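Chapitre 3 — Retrait, gonflement et anisotropie du bois massif

Support de cours, F. Marti. Prérequis : structure anatomique, humidité d'équilibre.

3.1 Humidité du bois

L'humidité H s'exprime en pourcentage de la masse anhydre :

H = (mH − m0) / m0 × 100

mH désigne la masse de l'éprouvette à l'état considéré, m0 sa masse après étuvage à 103 °C jusqu'à masse constante. Au-dessus du point de saturation des fibres (PSF, voisin de 30 % pour la plupart des essences tempérées), l'eau libre quitte les cavités cellulaires sans variation dimensionnelle notable. En dessous, l'eau liée quitte les parois et le retrait commence.

3.2 Coefficients de retrait

Le retrait est à peu près linéaire entre le PSF et l'état anhydre. On distingue trois directions : axiale (négligeable en première approche), radiale et tangentielle. Le rapport T/R est souvent compris entre 1,5 et 2. Il explique le tuilage des débits sur dosse.

Variation de largeur d'une pièce :

ΔL = L × k × ΔH

où k est le coefficient de retrait dans la direction considérée, en % par % d'humidité, divisé par 100.

3.3 Panneaux lamellés-collés

Le collage de lames étroites chant contre chant limite le tuilage global. Il ne supprime pas la variation de largeur, qui reste celle du bois massif. L'orientation des cernes varie d'une lame à l'autre — on retient donc un k moyen pour le calcul.
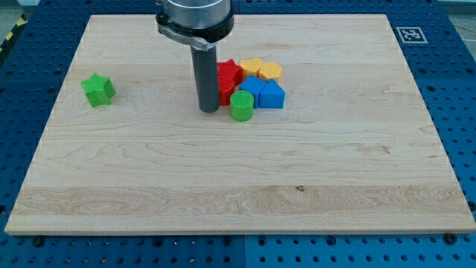
Fig. 3.1 — Plateau en bois clair, lames collées. Petit nœud sombre dans la bande au veinage plus marqué.

Au voisinage d'un nœud, le fil est dévié et le retrait local s'écarte de la valeur tabulée. Les mesures de largeur se prennent hors de ces zones.

3.4 Application

Panneau de largeur L = 1 000 mm, k = 0,25 % par %, passage de H = 12 % à H = 9 %.

ΔH = 3 %
ΔL = 1 000 × 0,0025 × 3 = 7,5 mm

La fixation sur piètement doit autoriser ce mouvement (trous oblongs, taquets coulissants). Un vissage bloqué sur les deux rives expose le panneau à la fente.

À préparer pour le TD : reprendre le calcul avec L = 40 cm, puis avec un débit sur quartier (k = 0,15).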